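Wednesday at the Laitinen Sock Mill

The tour begins at ten, in a gift shop, where you are encouraged to leave your money before you have learned anything. I bought a coffee and held out.

Laitinen has been knitting socks in Olell for longer than the parking lot has had lines, and the open day in June is when they let the public in. There were 64 of us, split into two groups by the color of a sticker. Mine was green. Green went to the dye house first, and the dye house smells like a wet dog that has taken up chemistry.

The knitting hall is the main attraction. Each machine is a drum of needles that spits a sock down a tube every few minutes with a soft thump, and then starts on the next one without any sign of pride. Our guide shouted the figures over the noise: 1,088 pairs a shift on the old Dreltetti line, 900 on a bad day. A man in my group asked what makes a day bad. "Humidity," she shouted, and moved us along.
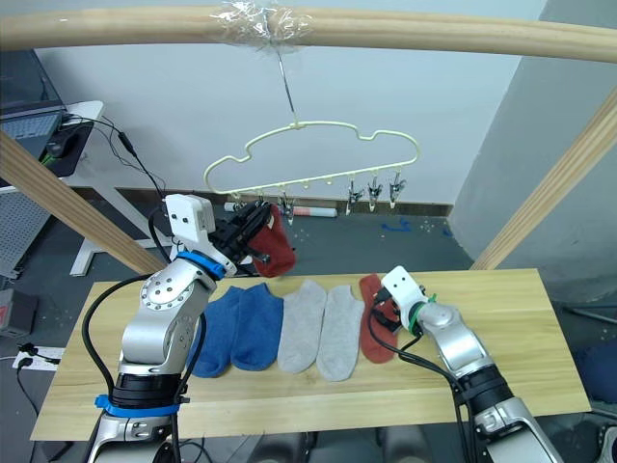 After the knitting comes toe closing, which I had never given a thought to in my life. A sock is born as an open tube, and somebody has to seal the end. The seam has its own room and its own foreman, and the foreman has opinions on rival seams that I won't repeat.

Lunch was pea soup in the canteen, good, with rye bread that fought back. Then a short film about Drendura, their hiking yarn, shown twice – the second time with sound.

I left through the gift shop with five pairs of Drendura and a tote bag. Entry is free. Bring 50 for the shop, and park on the street.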